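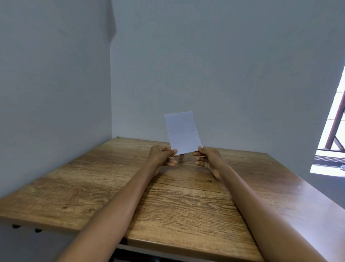

Letters, stamps and a very patient mailman: my afternoon with Stavros Vlachou

I've been wanting to do an interview about letter writing ever since I got a real, handwritten letter in February and had no idea what to do with it. I read it standing up in the kitchen, then I sat down and read it again, and then I put it on the fridge like a kid's drawing. It was from my old neighbor Darcy Rakena, and at the bottom she'd written, "You should talk to Stavros. He's the one who got me started."

So I did! Stavros Vlachou runs a monthly letter-writing night in the back of a coffee shop called Santoro, and he's been writing to people by hand for most of his adult life. We met there on 12th April, at the corner table next to the pastry case, which was a dangerous place to put me. I had the almond thing. He had black coffee and a stack of mail he hadn't opened yet, and he kept it next to him the whole time like it was a sandwich he was saving.

I asked him first how it started, and he laughed and said it was his aunt's fault.

"My aunt moved away when I was a kid, and she hated the phone," he told me. "She'd pick up, say she was fine, ask if my mother was fine, and hang up. But her letters went on for pages. She'd tell you about the butcher. She'd tell you about a fight over a parking spot, with both sides of it. I thought, who is this woman? I only knew the phone one."

He started writing back when he was nine. He says his early letters were terrible and were mostly about a bicycle he wanted. She saved them anyway and gave them back to him when he got married, tied up in kitchen string, and his wife read every one of them out loud at dinner.

I wanted to know how many letters he's written since then, expecting him to wave the question away, but he keeps a log! It's a plain ruled notebook (he's on his fourth) with the date, the person and one word about what the letter was about. As of the morning we met, the number was 3959.

"That one was to Darcy," he said. "The word is 'gutters.'"

I have so many questions about the gutters letter, but he wouldn't tell me a thing. He said it was her mail now.

We got to talking about the letter nights. The first one was twelve years ago, in his living room, and the only people who came were Darcy and a man from down the street who thought it was a card game. (He stayed. He wrote to his brother.) They moved to Santoro when the living room ran out of chairs. It's free, you bring your own paper if you're picky, and there's a box of odds and ends if you aren't. People talk for the first half hour and then it goes quiet all by itself.

"I never tell them to be quiet," Stavros said. "Somebody starts writing, and the person next to them feels a little silly talking, and then it goes around the table. You hear the espresso machine and that's it. I love that part. I sometimes don't write anything at all, I just sit there and enjoy it."

I told him my problem, and I think it's a lot of people's problem: I sit down with a nice sheet of paper and my brain goes completely white. I write "Dear" and the name and then "How are you?" and I'm done. I've got nothing. He nodded through all of it. He hears it every month.

"Don't start with how are you," he said. "They can't answer. You're not in the room. Start with what's in front of you. Start with lunch. I got a letter once that opened with a whole paragraph about a bad tomato, and I remember that tomato better than I remember some of my vacations."

He also says people go wrong by picking paper that's too big. A full sheet looks like homework. He likes a small one, something you can fill on both sides while your coffee's still warm, and if you've got more to say you grab another. He numbers the pages in the top corner because he once dropped a long letter on a bus and mailed it out of order. His friend answered it in the same order, and neither of them mentioned it for a year.

Then we had a long detour about folding, which I didn't know a person could have feelings about. Stavros is a fold-in-half man. Darcy folds in thirds. He thinks thirds are for bills.

"You open a bill and it unfolds at you, like a map," he said. "A letter should open like a book. One fold. And I don't press it down with my fingernail, I just use the side of my hand. It doesn't have to be sharp."

I called Darcy later to get her side of it and she said, "He's been on about this since before I had gray hair. Thirds fit the envelope. Tell him I said so." Consider him told.

Pens! I had to ask. I figured he'd have some gorgeous old fountain pen in a case, and he pulled a ballpoint out of his shirt pocket with the cap chewed flat. He does own a fountain pen, a gift from his daughter, made by a little company called Wolurel, and he says it's lovely and he's scared of it. He used it for his nephew's wedding card and got ink on the tablecloth, the card and the nephew. His everyday pick is a cheap one called the Usel, which comes in a bag and writes the second you touch it to the paper. He buys them in blue. Black feels to him like he's filling out a form.

I asked if he types them up first, or makes notes, and he looked at me like I'd asked if he rehearses saying hello to his dog. No drafts. If he makes a mistake he crosses it out and keeps going, and if it's a really good mistake he'll draw an arrow to it. He thinks the cross-outs are half the fun for whoever's reading.

"My aunt crossed out a whole paragraph once," he said. "I held it up to the window and tried to read it for an hour. I was eleven. I got three words. One of them was 'goat.'"

He never did find out. He asked her when she was very old and she said she'd never met a goat in her life.

We had a refill around then (me: another almond thing, no regrets) and I asked him about the hard letters. He took a while with that. He writes to people when somebody has died, and he's gotten a name for it around the neighborhood, so folks come up to him at letter night and ask what they should say.

"They want a sentence from me," he said. "I don't have a sentence. I ask them to tell me something about the person, any small thing. And they'll say, oh, he always parked crooked, or she sang in the checkout line. And I say, so write that down. The family has a hundred cards with lilies on the front. They don't have the one about the checkout line."

He keeps those kinds of letters short. Half a page, sometimes less. And he mails them late on purpose, a month or so after, when the casseroles have stopped coming.

I asked whether he ever feels like giving it up, with the price of stamps and all. There was one bad year, he said, when his wrist was in a splint and he could only do a few lines at a time. He tried a dictation app called Evus that his son-in-law put on his phone. It turned his cousin's name into "casserole" every single time, and the cousin now signs off that way, so he figures he came out ahead. But he missed the feeling of the pen and he went back to short notes, two or three lines with a wobbly signature. People wrote back more that year than any other. He thinks they were worried about him!

Before we packed up he finally opened one of the envelopes in his stack. He slit it with a butter knife from the table, read the first few lines and started laughing, then folded it up again and put it in his jacket. I asked who it was from.

"A woman in a little town up north. We've never met. She got my address from a friend of a friend and wrote to ask if I was the one who hates thirds." He patted the pocket. "She's a thirds person. We've been arguing for six years."

If you want to try it, letter night at Santoro is open to anybody, and there's usually room if you show up before the talking part is over. The back door sticks, so pull hard. Stavros says to bring an address for one person you've been meaning to get hold of, and to eat something first, because the pastry case empties out fast.

I went home and wrote back to Darcy that same night. I started with the almond thing. I filled both sides of a small sheet and most of another one, I crossed out plenty, and I folded it in half, so I'm sure I'll be hearing from her about that.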